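From: Ottmar Wiegand
To: bench-arms list
Subject: Re: Lisix two-arm kit, is it worth the money?

Hello all, hello Carla,

Carla Farah wrote on Saturday:
> We are thinking of buying the Lisix kit with two arms for our
> workshop. The dealer (Kermani) says it can be running in one
> afternoon. Has somebody here used it for soft things, like bags
> or cloth? Our money is enough for one kit only, so I would like
> to hear the bad points also. And is the support any good?

I have used the kit since January, together with Svend Damgaard, so I will try to answer in order.

One afternoon is possible for the mechanical part. The two arms go on the front rail, the cable tray goes before it, and the bolts are all of the same size, which I liked. The software took us three evenings more. The manual has 79 pages but the chapter on calibration is short, and two of the drawings in it belong to the older model. Ask Kermani for the corrected sheets before you begin.

The price was 3,158 for us, with the grippers and without the walls. We made the walls ourselves and painted them white with black spirals. The spare fingers are extra. Please order one set at once, as the delivery took 11 days.

Now the soft things. We work mostly with shopping bags, because Svend wants to sort and fold them. A bag that stands up is quite easy, since the handles are in the air and the fingers can go to them from the side. A bag that lies down is more difficult. The handles fall over each other and the arm must choose one layer of cloth from several.

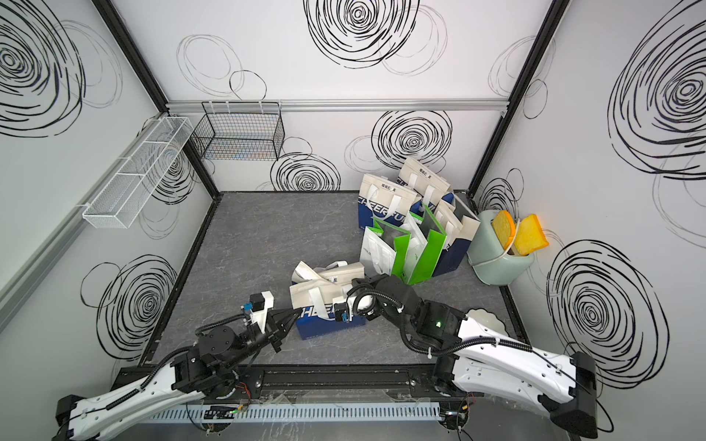 Can the two fingers of the gripper pick up thin cloth from a flat floor?

They can, if you go down slowly and close them with low force on a fold. On cloth with no fold they slide over it, and then it is better to hold one side with the first arm and push with the second until a fold comes.

Some bad points, as you asked. The cable conduit on the outside of the arm is a little stiff, and in some wrist positions it pulls. The small connector at the gripper came loose twice with us. I put a cable tie there and now it stays. The arms also become less exact when they reach far to the back, so keep your objects near the middle if you can.

The support is friendly but slow. I wrote to them on a morning and had the answer after four days, but it was a good answer and it solved the problem. Afshin Kazemi had the same experience with his Drikis arm, so perhaps it is normal for firms of this size.

For one kit only I would still take this one. If you need to lift heavy things, please look at another product first.

Carla, how big is your table? With the two arms side by side you will want more depth than the leaflet says.

Best regards,
Ottmar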